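New tables at the Holloway reading room

I finally got over to the Holloway on Wed 24 February to see the new tables, and I'm a little in love! If you've been going as long as I have, you'll remember the old ones — dark, wobbly, gum underneath. Teodor Wallin and Weronika Kaczorowski drove them out to Bredstead last week and came back with 5 replacements, all in a pale wood grain.

They make the whole place feel lighter. The grain runs in these long curvy bands, and I sat there tracing one with my finger when I was supposed to be reading.

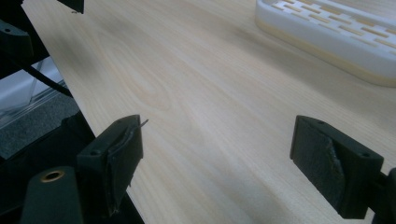 The money came from the fall book sale, which brought in $800, plus a very kind check from Alvar Granström (thank you, Alvar!). There was enough left over for two lamps, and those should be here in March if the store in Stoltham has them in stock by then.

Please use a coaster, and keep the craft glue in the back room — Weronika asked me to put that in writing. The tables are open to everybody during regular hours, and the Thursday puzzle group has already claimed the one by the radiator.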